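Last updated: Fri 4 October

Ticket: single missing from artist page after distributor switch
Status: open (I did not agree to close it)

Two weeks ago we moved the Mulder catalog from Numier to Grarkon. Mulder is a rap duo, 28 tracks in all, nothing complicated. The new single, "Ikus," went up the same day. It shows on a blank artist page with the same name and no followers, and the old songs are still on the real page.

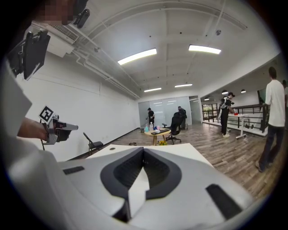
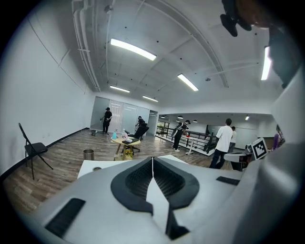
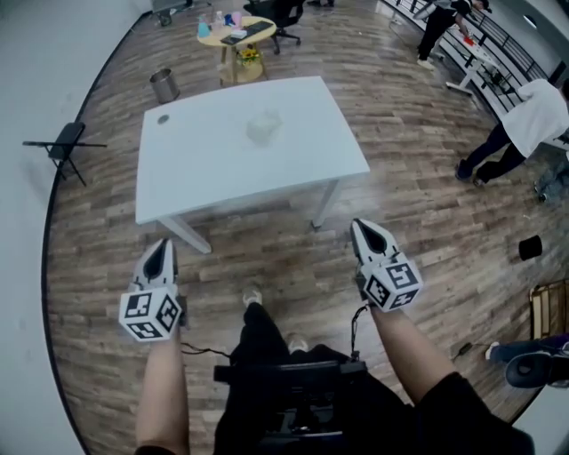

First reply from Grarkon support said to wait for "propagation." I asked how long that takes and got "it varies by store." Waited three days anyway. No change on any store I could check.

Second reply said the artist name must have been typed differently. I pasted both spellings side by side in the ticket. Same six letters, same capital M, no space at the end. They said they would escalate. I have been escalated before, by Numier, and that one ended with an automatic survey.

What I have tried myself:

Logged out, cleared the cache, logged in on a different browser. I doubted this would do anything to a page on somebody else's server and it didn't.

Opened the release form again and looked at the artist ID field. It was blank. I am sure I filled it in at upload because I had to dig the ID out of an old email. Filled it in again, saved, reopened the form. Blank. Did it 2 more times with the same result. The green "Saved" box comes up every time, so I wouldn't put much faith in the green box.

Tried the ID without the prefix. The form accepted that too, and lost it too.

Made a test draft with a junk title and put the ID in before uploading the audio. That one kept it. So my guess is the field gets wiped when the audio finishes processing, or else it locks after submission and the form doesn't say so. Sent this to support with the steps written out.

Third reply: "Our team has confirmed the field is working as expected." No word on what is expected.

They also suggested taking the single down and sending it again with a new code. I am not doing that until somebody tells me in writing that the play count carries over. It has 600 plays on the wrong page, which is not a lot, but a radio show has already linked to it and the link would die. The help page says counts are kept "in most cases." The agent repeated that sentence back to me.

One more thing, possibly separate. The verse credit on track 16 of the old catalog now lists the producer as the featured artist. It was right under Numier. I have not changed it in case they want to see it as it is.

Still needed from Grarkon:
- whether the artist ID can be set from their side
- whether the play count moves with the song
- who fixes the credit, them or me

The follow-up single is set for November. I won't upload it through this form the way things stand. Ticket stays open.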